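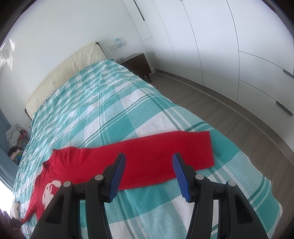
**Kátia Holanda**
Recording secretary, Wurkby Girls Basketball Boosters

Minutes, September meeting. Started 7:00 p.m. in the school library, a little late as usual. Last month's minutes approved with one fix: the scoreboard is "under repair," not "repaired."

**Tournament**

Darragh Ní Chonaill reported on the holiday tournament. Nitel and Rojanasak have said yes. Stiso has said "probably," the same word they used last season before they pulled out and left us with a bye and a gym full of parents. I asked whether we had anything in writing from Stiso. We do not. Darragh thinks their new coach is more reliable. I asked what that was based on and she said a good phone call.

Agreed to hold the fourth spot for Stiso until Friday, then offer it elsewhere. Darragh to call them.

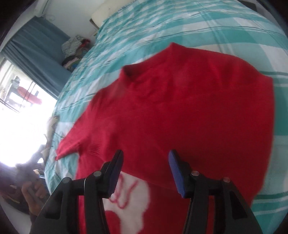
There was some talk of growing to an eight-team field next year. I would like the minutes to show that we have not yet filled a field of 4. Tabled.

**Officials**

Assignor wants 3 officials per varsity game this season, up from two. Several parents were in favor and said the calls would get better. One asked if there was any evidence for this from the schools that already do it. There was a pause. The cost for the tournament alone would go up, and the coach has not said where she stands. Put off until she can attend.

**Money**

Concessions from summer league brought in $700. That is before paying back the people who bought the drinks, so it should not be called profit, though the draft newsletter calls it that. Newsletter to be corrected. Receipts are still missing for two dates.

**Roster and practice**

14 players signed up for JV. The coach expects to keep all of them. Last year's sign-up list was longer than the bench by the second week, and then it was shorter than the bench, so we will order practice balls after the first week of practice and not before.

Gym time is still shared with wrestling. The athletic office says the new schedule is "fair to everyone." We have not seen the new schedule.

**Other**

Bus for the Rojanasak away game not confirmed. Darragh asked again about live streaming. Same answer as before — someone has to run it, and no one raised a hand.

Adjourned 8:40 p.m. Next meeting same room, if the library is free.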